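Colden shop floor and household working group
Minutes, July meeting

Start 9:40, a bit late, the upstairs room was double booked.

Present: Aurora Garcia (chair), Bülent Çetinkaya, Laurinda Prata, Iker Ortuño. Bríd Madigan by phone from Macedo, dropped off twice. Minutes by Laurinda.

1. Last minutes

Agreed, one fix. Item 4 said Konix quote was for the arm with install. It was without. Bülent says he flagged this at the time. Corrected.

2. Where we are

Aurora restated the question for the group because it keeps drifting. Macedo and Colden both want to know if a machine can take over any of the small chores this budget year. Not in five years. The owners want a yes or no per chore plus a number. We have 7 chores on the list:

folding returned shirts
hats and caps, turn right way up and put in the rack
emptying the break room dishwasher
wiping down the front counter
hangers, untangle and hang on rail
boxing small orders
laundry for the Macedo guest rooms (sheets, towels)

Bríd: sheets should come off. Looked at everything on the market she could find, no one would even give her a demo with a fitted sheet. Iker against, says towels are realistic, split the line. Agreed to split. Sheets parked until next year, towels stay in.

Aurora asked that we stop saying "the robot" like it's one thing. Dishwasher and boxing are different machines with different vendors.

3. Shirts

Lomine unit was on loan at Colden for 2 weeks. Gone back now. Bülent ran it most days.

- Good on plain tees, same size, fed flat. Somebody has to feed it flat.
- Polo collars: bad. Collar flips under and the fold comes out lopsided. Lomine say a firmware fix is coming, no date.
- Anything with buttons open, stops and waits for a person.
- Noise ok. Staff didn't mind it. Two people asked for it back.

Test batch was 150 shirts, mixed, straight out of the returns bin. Bülent's point is that the folding was never the slow part. Slow part is pulling it out of the bag, finding the tag, checking for makeup on the collar. Machine does none of that.

Discussion. Laurinda thinks a folding board and a decent table gets us most of the gain. Bríd doesn't agree, says wrists are the issue at Macedo and any folding taken off people is worth money. Aurora: both can be true, wants wrist complaints from both sites written down properly before we say no.

Verdict for the sheet: not yet, look again when collars are fixed.

4. Dishwasher and counter

Short item. Dishwasher: no vendor will touch a mixed load with glass in it at our price. Iker spoke to two, one laughed. Verdict no.

Counter wiping. Konix have a small arm that will wipe a clear counter. Ours is never clear. Tip jar, card reader, the plant, the bags. Iker says move the plant. Bríd says the plant stays. To clear and reset the counter takes longer than wiping it. Verdict no, unless counter is redesigned, and that's Colden's call not ours.

5. Boxing small orders

Only real yes so far. Konix boxing cell, the smaller one. Takes one size of box, folds, tapes. Person still picks and drops the item in.

Price discussion got long. Bülent wants lease. Aurora wants to see the service terms first as the last lease (label printer) had a callout fee hidden on page 3. Count for last month at Colden was 808 small orders in the one box size, Iker pulled this from the shipping log. Bríd asked if that includes resends. It does. Iker to take resends out and redo.

If we go ahead the cell goes by the back door where the old shelving is. Shelving needs to come down first. Needs an outlet too, only one there now and the fan is on it.

Agreed in principle, subject to the service terms and the redone count.

6. Hangers

Bríd lost for most of this one, bad line.

Nothing to buy. Iker watched vendor videos for a whole afternoon and every one of them starts with hangers already separated. That's the chore! Once they're apart anybody can hang them. Laurinda suggested we just stop throwing them in one tub, use the two bins with a rod across. Cheap, do it now regardless.

Verdict no machine. Bins approved, Laurinda to order out of petty cash.

7. Towels

Bríd back on. Towels at Macedo are all one size apart from the pool ones. Lomine say their unit takes a towel up to bath size, hasn't been tried. The loan unit had the shirt plates fitted so Bülent couldn't test it. Ask Lomine for the towel plates and a second loan, Macedo this time. Bríd wants it on the ground floor, not dragging it up the stairs again like the steamer.

Aurora asked who loads it. Same answer as shirts, a person. Bríd says fine, her people can load from sitting down, they can't fold from sitting down. Good point, noted.

8. Caps

Longest item. Recorded in a bit more detail as the owners asked about this one by name.

Chore is: cap is lying any way up on the table, pick it up by the edge, turn it over, don't crush the front, put it in the rack. Takes one of us a couple of seconds and no thought. Colden gets them back in bags, squashed, inside out, all sorts.

Iker's view, it's the right kind of chore to try. Cap has a stiff part (brim) and a soft part (crown) and you can get hold of it in more than one way. Table is clear, rack doesn't move. If a machine can't do this one then shirts out of a bag are a long way off.

Bülent not convinced. Two jaws on a soft rim, he says, either you squeeze enough to lift and it creases or you don't and it slides. People use the thumb inside and spread the fingers. Simple gripper has no thumb. Wants to see it done with two grippers together, one steadying and one turning, and wants to see it done with the cap upside down as that's how most of them land.

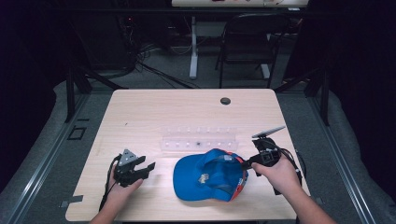 Bríd asked what speed we would need. Aurora: slow is fine if it runs through lunch by itself. It isn't fine if someone has to stand there. Everyone agreed that's the test for all the chores really, should have been written at the top of the list from the start. Laurinda to add it.

Brim color and trim came up. Bülent thinks bright caps are easier for a camera to find then dark ones on a dark mat. Iker says depends on the camera. Left there. We do get a lot of black caps.

Rack. The slots are the other half of the job. Aurora pointed out that a clear plastic rack might be hard for a camera to pick up, Iker thinks so too but would rather ask then guess. If it's a problem, paint or tape along the top edge, costs nothing.

Can it be bought today? No. Closest offer is Konix, custom job, they'd want samples and a setup fee and won't promise a rate. Bríd: so that's a no. Aurora: it's a "not yet", owners will want the difference spelled out. Went back and forth on wording. Settled on: a person guiding two grippers by hand is one thing, a machine doing it on its own all shift is another, we've no vendor who'll put the second in writing.

Verdict not yet. Iker to send Konix a bag of caps, mixed, including bad ones. Not just the nice ones Bülent.

9. Summary table for owners

Aurora will write up. Line by line as of this meeting:

shirts, not yet
caps, not yet
dishwasher, no
counter, no
hangers, no machine, bins instead
boxing, yes subject to terms
towels, test first
sheets, parked

Laurinda asked for a column saying what the person still has to do in each case. Agreed, good idea, the vendors always leave that out.

Bülent wants it noted that he thinks "no" on the dishwasher is too strong and a plates-only load might work. Noted.

10. AOB

Staff at Colden have been asking if hours get cut. Aurora says no plan for that and will say so in person at the floor meeting, not by email. Bríd asked for the same at Macedo. Yes.

Mat by the returns table is curling up at the corner again. Iker nearly went over on it. Tape for now.

Next meeting August, same time, different room if we can get one. Bríd in person hopefully.

Actions

Iker: redo order count without resends. Caps to Konix. Ask Konix about clear racks.
Bülent: Lomine, towel plates and second loan. Chase collar fix, get a date in writing this time.
Laurinda: order bins. Add "runs without someone standing there" to top of list. Wrist complaints form for both sites.
Bríd: measure ground floor space at Macedo, check door width. Pool towel sizes.
Aurora: service terms from Konix. Summary table. Floor meetings both sites. Somebody to take the shelving down, she'll ask.

Finished 11:15.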